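Week 4 – Teaching by hand, continued

OK, so last time we drove the arm with the remote rig and most of you hated it (fair!). This week we put the remote down and hold the gripper ourselves. Same idea as before: you do the task, the recording becomes training data, and the policy tries to copy you.

Before you start, read the Strebel notes up to the part on timing. Thaddäus Zwahlen will be in the lab if your tracking drops out, but please try a restart first.

Some things I keep repeating:

Move at a speed the arm could manage. If you whip your wrist around, the Plavero arm has no hope of following you.

Don't fix a bad grasp with your other hand. Let go, grasp again, and keep the whole thing in the recording. Recoveries are gold.

Vary your starting position – more than you think you need to. Last year's set had 643 demos and far too many began from the same corner.

Thin plastic film is my favorite test object, because it folds differently every time and you can't script your way around it.

The pink bag between the fingers: 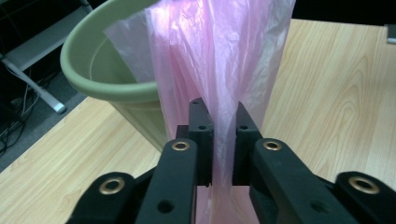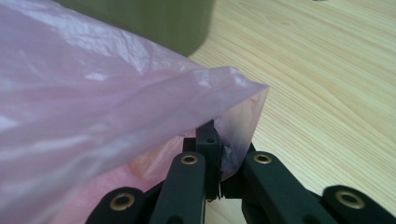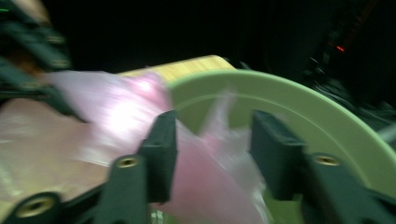 For the write-up, pick 8 of your own demos and mark the moment the fingers close in each one. Then tell me where you hesitated and what you were looking at. Half a page is plenty. Upload it to the Noltine folder with your group name on it, and bring questions about action labels, we'll start there next time.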